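Folding jumpers, and what I learned at an open day

Posted 15 October 2024 in Laundry and Wardrobe

I have folded jumpers badly for most of my adult life. They go into the drawer looking like parcels somebody has sat on, and by the time I want one it has a crease straight across the front. So when Gusten ran an open day in June and the programme said "garment folding, come and watch", I put my name down, mostly for the robots but a little bit for the jumpers too.

The demonstration was done in an ordinary bedroom, on the bed, with hand-held grippers. For anyone who hasn't seen one, a gripper of this sort is a pair of robot fingers that a person holds and works by hand, so that a robot can later be taught from the recordings. You do the folding, the fingers do the touching. I thought it would be all wires and talk, and there was a fair bit of talk (the word "trajectory" came up more than I'd have liked), but I came home with a page of notes on knitwear and I've been using them ever since.

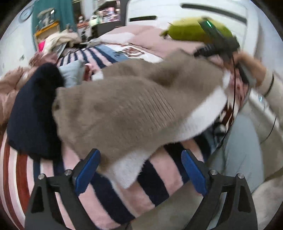
Brown knit on the stripy blanket, grippers at the ready.

Start with a big enough space. I used to fold on my lap in front of the telly, which explains a lot. A bed is better than a table for anything woolly because the blanket grips the knit a bit and stops the sleeves sliding about. If your bedspread is shiny, put a towel down first. Push the rest of the pile well back, so you aren't leaning over it and knocking it down.

Lay the jumper out and leave it alone for a moment. Pat it, don't pull it. Pulling is how you get those long droopy hems. Somebody in our group asked whether front up or front down made any difference, and the answer was that you should pick one and stick to it. I go front down, neckline away from me, sleeves straight out to the sides. Then I smooth from the middle outwards with a flat hand.

Pinch less than you think you need to. I loved this one! With only two fingers to work with, you can't grab a great fistful of wool, so every hold has to be a small one in a good place. The good places are the cuff, the shoulder seam and the bottom corner of the hem. They're the firmest bits of a jumper, and they'll bring the rest along with them. Take hold in the middle of the body and it just bunches up in your hand and you have to start again. Try doing a whole jumper with only your thumb and one finger on each hand. It feels daft, but you'll soon see where you've been grabbing too much.

Bring the sleeve in by its cuff. Hold the cuff, lift it just clear of the bed, carry it across the back and put it down. Don't drag it, or the body goes with it and you end up with a twist under the arm. With thick knits the sleeve likes to make a fat roll on the way over,
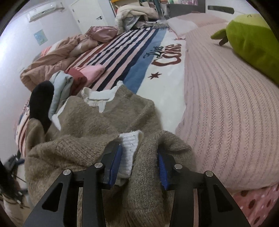
and if you leave a roll like that underneath, the finished fold will never sit flat. Run a finger down it before you go any further. I find it easiest to fold the sleeve back on itself at the elbow so that the cuff points down towards the hem, though I was told there are people who feel strongly about doing it the other way.

Then it's sides in, bottom up to the middle, and over once more. For very chunky ones I stop at two folds and let them be big. A collar that stands up can be turned down flat first or left poking out at the top, and I leave mine out so I can tell which jumper is which in the drawer.

Stand them up if they'll stand. A folded jumper that stays up on its own edge has been folded evenly, and one that flops has a thick side and a thin side. It's a quick test and it means you can file them in the drawer like books. Fine knits won't always manage it, so lean those against something sturdier.

A few odds and ends from my notes:

Do the dark things together and the pale things together. Fluff travels.

Empty the bed of cushions and soft toys if you can be bothered. I can't, usually, and I work round them.

If a fold goes wrong, shake it out completely. Fixing half of it takes longer.

Good light helps more than I expected, especially with black and navy.

I asked how many folds it takes before a robot gets the idea, and was told that their set had 3796 recordings in it so far, 600 of them jumpers. I felt a lot better about my drawer after that. They also let visitors have a go, 10 minutes each, and I managed one jumper and part of a second. The fingers are lighter to work than I'd imagined, but you do lose all sense of how thick the wool is, and I kept picking up two layers when I wanted one.

Tirier is meant to be doing something similar with towels and fitted sheets next year. If anyone can teach a machine to fold a fitted sheet I shall be first in the queue, and I'll write it up for this page.

More in this section: storing wool over the summer, getting bobbles off without a razor, drying knitwear flat in a small flat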